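# The robots got my boring job and I got a different one

May 30, 2018

So I promised a few of you an update on how things are going at work since we started bringing in the automation stuff, and then I sat on it for months. Sorry! It's been busy, and some of what I wanted to say kept changing on me. 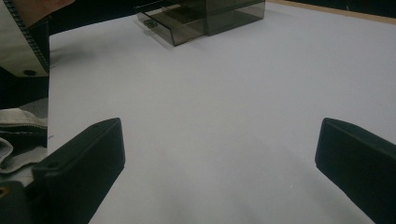 Quick recap if you're new around here. I work at Prerura, where we pack and ship small parts kits for repair shops. I've been there almost 7 years. For most of that time my day was the same: open drawer, pick part, check part, put part in tray, close drawer, do it again until lunch. I was good at it. I could do it while planning dinner, arguing with my sister in my head and humming.

Last October we had the big meeting in the break room (bagels, so we knew it was serious) and were told the company was putting in a picking line from an outfit called Sowa. There were slides. One of them said "freeing our people for higher value work," and I swear the whole room went cold. Everybody had the same thought, and everybody was doing math about their rent.

What happened next was slower and weirder than I expected. The line went in over at our Aswood building first, and for weeks it just sat there behind yellow tape while people with laptops frowned at it. Then it ran, sort of. It was great at the stuff that comes in neat square boxes and hopeless with anything in a floppy bag. Rubber washers made it crazy. I may have felt a little smug about the washers.

And then they asked for people from the floor to help with the teaching side, and I put my name down mostly because the shift started an hour later.

That's what I do now, about half the week. You hold a gripper in your hand, a black chunky thing with two fingers, and you do the job with it the way you'd want the machine to do it. Pick up, move, put down, over and over. It records as you go. The first day I was awful! My hand wanted to do all the things a hand does, like roll a part around to check it or nudge a drawer shut with my pinky, and you can't, because you have two stiff fingers and that's it. I went home with a sore wrist and a lot more respect for the machine and its washer problem.

The part that surprised me is how much I had to think about things I stopped thinking about years ago. How far do you open before you go in for a drawer tab? Do you come at it straight or from the side? I've opened those little drawers more times than I could ever guess and I couldn't have told you. We did 3275 recordings in our first stretch, the whole group of us, and I can tell you now. Straight on, a little low, and don't yank.

Okay, the less fun part. There were 6 of us on the picking bench and there are two now. One retired, and she was going to anyway. Two moved over to receiving, and one of them likes it and one really doesn't. One left and I still miss her at lunch. So when people say "no layoffs" I say yes, true, and also the bench is half dark and the radio is off because the two who are left can't agree on a station. Both of those are real and I go back and forth on how I feel, sometimes in the same afternoon.

The pay thing is also not settled. I got a small bump for the teaching hours but my title is the same as it was, and a job with a title from the old setup makes me nervous. I've asked about it. I'm told it's "being looked at," so I'll ask again next month and the month after that.

Stuff I do like: my back is better. I get to sit. People ask me what I think, and then sometimes they do it — the bins at Aswood got moved lower because a bunch of us complained they were at a dumb height for everybody, machine included. I've also learned a ton of words I now use at my family against their will.

There's talk of doing the same thing at Undov, the returns place we share a parking lot with, and a couple of folks over there have been catching me by the cars to ask if they should be worried. I never know what to tell them. Mostly I've been saying to get in early, ask about the money before you start and not after, and stretch your wrists.

Next post will be about the garden, I promise. The tomatoes are finally in.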